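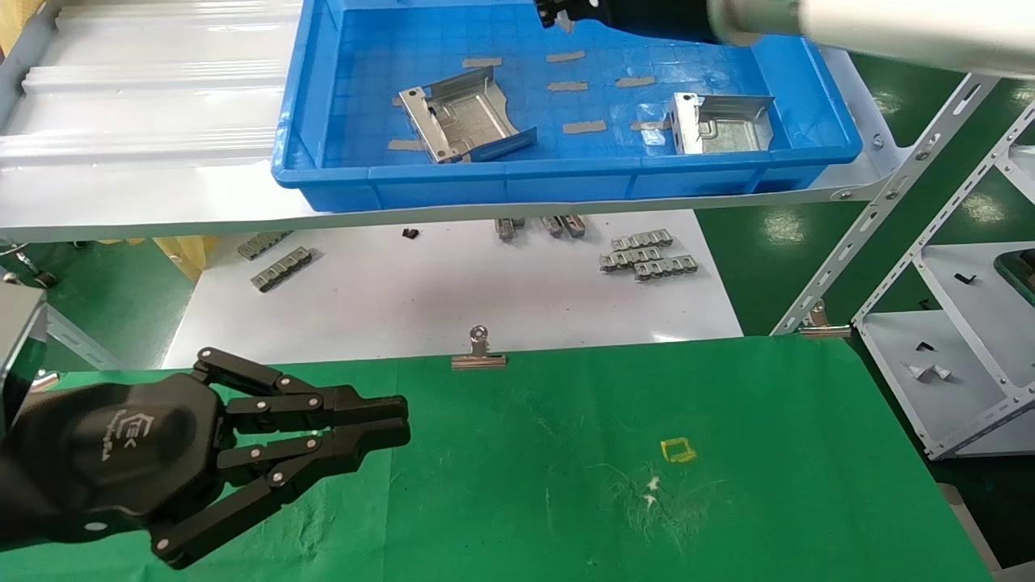
Re: [serienliste] Ziswood – Staffel 4 jetzt doch ohne Villa?

Übersicht Archiv Thread zurück Thread vor Anmelden

Datum: 18.2.26
Liste: serienliste

Hallo zusammen,

> Hat jemand mitbekommen, was mit Ziswood los ist? Im Dezember
> hieß es noch, die neue Staffel wird wieder in der Villa in Gorow
> gedreht, und jetzt lese ich überall, dass die ganze Truppe auf
> ein Schiff zieht. Ich finde das total bescheuert. Die halbe Serie
> lebt doch von der Küche! Oder ist das wieder so ein Gerücht wie
> damals mit dem Trestotia-Crossover?

also ich hab mich gestern Abend mal durch die ganzen Fanseiten gewühlt und fürchte, das mit dem Schiff stimmt. Solís (die Produktionsfirma, nicht das Parfum) hat einen Castingaufruf online, und da steht ausdrücklich "seefest" drin. Auf den Aufruf sollen sich schon 4.000 Leute gemeldet haben. Ich werd ja schon auf der Fähre grün, für mich wär das nix.
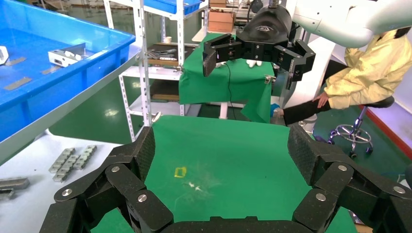

Bei der Küche bin ich ganz bei dir. Die Folge, in der sie sich die halbe Nacht über den Geschirrspüler gestritten haben, hab ich bestimmt viermal gesehen – und da ist im Grunde ja überhaupt nichts passiert! Auf einem Schiff kocht dann wahrscheinlich irgendein Profi, und die sitzen alle nur an Deck und reden über ihre Gefühle. Das kann ich bei Trestotia auch haben.

Apropos Trestotia: Das Crossover ist vom Tisch, zumindest schreibt das die Gruppe mit den 1.064 Mitgliedern, und die lagen beim letzten Finale auch richtig. Die Reunion kommt wohl trotzdem, aber nur noch als eine lange Sendung und nicht mehr auf zwei Abende verteilt.
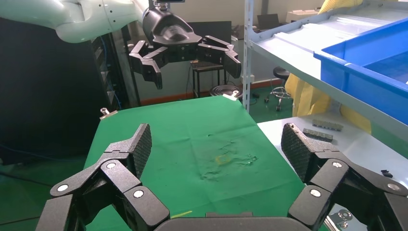
Was mich mehr ärgert, ist die Sache mit dem Publikum. Früher konnte man sich für das Finale in Gorow einfach auf die Liste setzen lassen, 300 Plätze gab es da, und meine Schwester und ich waren zweimal drin (schreckliche Stühle, super Stimmung). Wie soll das denn auf dem Schiff gehen? Dazu hab ich gar nichts gefunden. Wenn jemand was weiß, bitte hier in die Liste und nicht nur privat, das interessiert bestimmt noch andere.

Ach ja, und wer hatte neulich nach den alten Staffeln gefragt? Die erste hab ich noch komplett auf Platte, die zweite leider nur bis Folge 6.

Liebe Grüße aus dem verregneten Norden

Kontakt zur Listenverwaltung | Impressum | Nach oben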